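Ticket 3714
Product: Wallidus composite decking, Staniforth edging
Site: Ukivcombe
Status: open

Reported: Bullnose edging lifting along the front of the raised deck. Worst at the left-hand corner, where there is a gap under the nose. Boards behind it are flat.

Checked so far: Joists at 317 mm centres, fine for this board. Edging screwed at 762 mm, which is too wide. No expansion gap left where two lengths meet.

First try: Extra screws put in along the front. Gap closed at the middle but opened again at the corner by the afternoon.

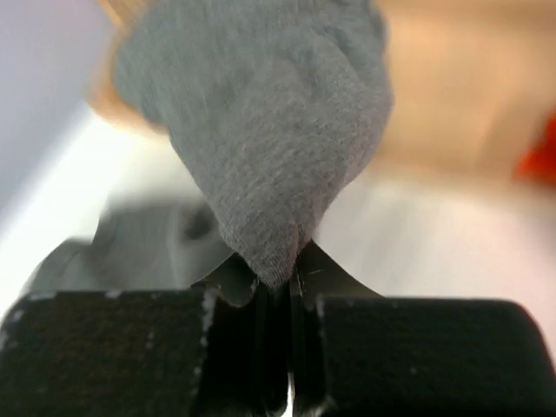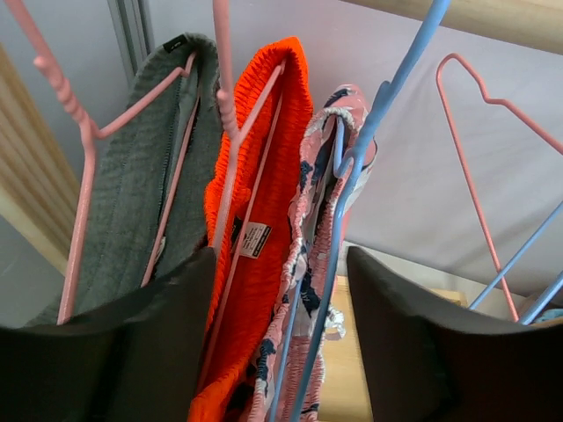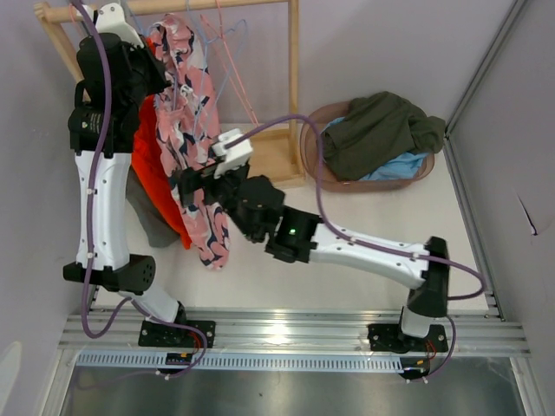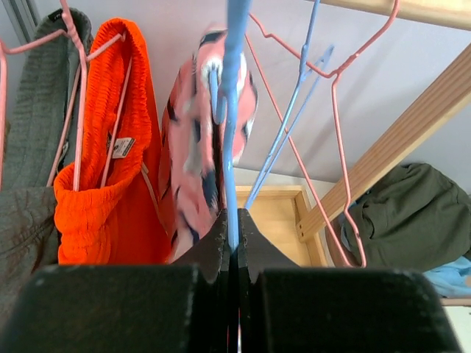

The lifting at the corner comes from the two lengths of edging pushing against each other. Both were cut tight on a cool morning in March. Take the corner pair off and trim each end before fixing again. Keep the offcuts together and label them by side. Small pieces of the flexible trim can be hung up by one end out of the way, like the pink garment on the light blue hanger in the last picture, so they don't get trodden on.

Second try: Corner pair removed, ends trimmed, refixed with one screw 50 mm from each end. Left side now sits flat. Right side still rocks when stood on.

Next: Check the outer joist on the right for level and pack if low. Photos of the fixings are to go in the Filen folder under the ticket number. Replacement length on order from Staniforth, no delivery date yet.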